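Rikcombe toy works brings automation to the sorting bench

Few workplaces in Rikcombe have changed as slowly as the Faletti factory, which has made wooden building sets for three generations. The stacking trial now running in its development room is a departure for a company of 80 employees, and both management and staff have treated it with some caution. 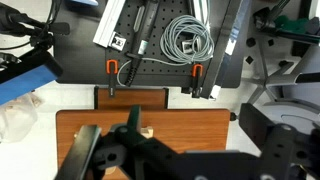
WORK AND INDUSTRY

Under the present arrangement, each new set is built and taken apart by hand before it is approved for sale. The task is repetitive, and staff on the assembly bench had long reported sore wrists by the end of a shift. The firm asked Zieliński, an engineering company, to study whether a robot arm could take on part of it. Small blocks are gripped, lifted and placed one upon another, and the operator notes any piece that sits badly. 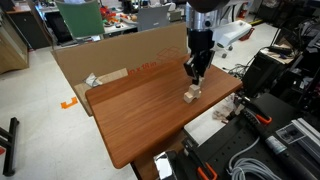
RIKCOMBE, May

Seven members of the bench team have been trained to set up and supervise the arm. Their hours are unchanged, but their grade has been reviewed, and the training counts towards a certificate awarded by the college at Ciltden. Staff representatives have asked that the same offer be made to the 35 people in the finishing shop, where opinion is more divided. Some there regard the judgement of the hand as the greater part of the trade.

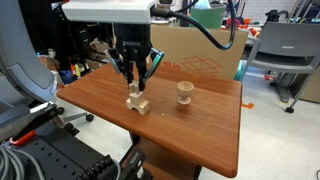

Two blocks and an egg cup on the test table.

The company has undertaken to make no post redundant during the trial. A decision on further equipment will follow once 200 sets have been checked by both methods and the results compared.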